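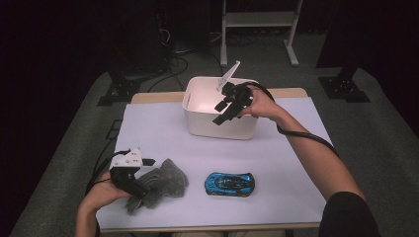

The sorting table, with one bin, one gray cloth and one blue toy car.

I'd been promised coffee and a quick chat, and I got both, plus three hours at a table talking about toy cars. I'm not complaining!

The woman I went to see runs a toy library called Plididix out of the bottom floor of an old building on Shaikh Street. She asked me to leave her name out of it ("the families know who I am, and everybody else can just come in and borrow a puzzle"), so I will. The library has been open for 11 years. It has 1126 toys on the books, and she can tell you which shelf most of them live on without getting up.

What I wanted to hear about was the tidying. I have two kids and a living room I can't walk across in socks, and a reader wrote in back in May to say that Plididix had changed how her whole family puts things away. So I asked how it works.

"It's a table," she said. "Everybody wants it to be a system. You clear a table, you put a sheet on it, and you put a bin at the far end. Then you start."

Why the sheet?

"Because you can see stuff on it. We used to sort on bare wood and the little brown pieces just disappeared. Game pawns, doll shoes, forget it. I had an old pale sheet at home, kind of lavender if you squint, and I threw it over the top one evening and found more in ten minutes than I had all week. Also you can pick up the corners and shake it out when you're done."

And the bin goes at the far side on purpose?

"Oh, that took me years. If it's right under your nose you toss everything in and you haven't sorted a thing, you've just moved the pile. If you have to reach a little, you look at what's in your hand first."

She is very particular about bins, by the way. The ones she likes are deep and plain, with rounded corners and a handle slot. She doesn't care for lids. She doesn't care for labels either, which surprised me (I own a label maker and I was hoping to be congratulated on it).

"Labels are for grown-ups. A four-year-old can't read it, and then the trains get put in there anyway and now the bin is lying to you. I leave them blank. White is good, you can see down to the bottom."

I asked what the cloth is for and she looked at me like I'd asked what a sink is for.

"Wiping! Everything that comes back gets a wipe. Cars especially, cars go places. I keep one cloth out at a time. When I had a stack of them I'd use a fresh one for every toy and go home with a mountain of laundry."

Wet or dry?

"Damp for plastic, dry for wood, and please don't soak anything with a metal axle. I ruined a fire truck that way. A kid from Brinorberg had taken it home over and over, he was practically its second owner, and I had to tell him it had rusted solid. He was very nice about it. Nicer than I would have been."

We got onto cars after that and stayed there a good while. Plididix has over 35 of them and they go out more than anything else in the place, more than the dollhouse, more than the marble run that has its own waiting list. She thinks it's the size. A car fits in a coat pocket, so it goes to the grocery store and the dentist and Grandma's. It also gets left at the grocery store and the dentist and Grandma's, and she doesn't charge for lost ones anymore.

"I did the first year. It made people scared to borrow. Now if a car doesn't come back I figure somebody's playing with it."

Does she have a favorite?

"Blue ones," she said, right away, and then wouldn't tell me why.

I asked her for something people could try at home this week, with regular kids and a regular amount of patience. She said to use the kitchen table after supper, and keep it small. One bin. Three things on the table, tops, and the child decides where each one goes. Then stop, even if there's a disaster on the floor behind you.

"That's the hard part for parents. They see it going well and they want to do the entire room. Don't! Let it be over while it's still kind of fun. You can do three more tomorrow."

I tried to argue that three things a night would take me until the kids left for college. She said yes, maybe, and poured me more coffee.

Before I left she walked me through the back shelves, which are secondhand from a shop-fitting place called Ruline and a bit crooked on the left, and let me borrow a wooden barn for two weeks. It came with four animals and a loose door. I've been told to bring it back wiped. We did our first round at the kitchen table that same night, on a pillowcase, and my youngest put the cow in the bin, took it out again, and took it up to bed.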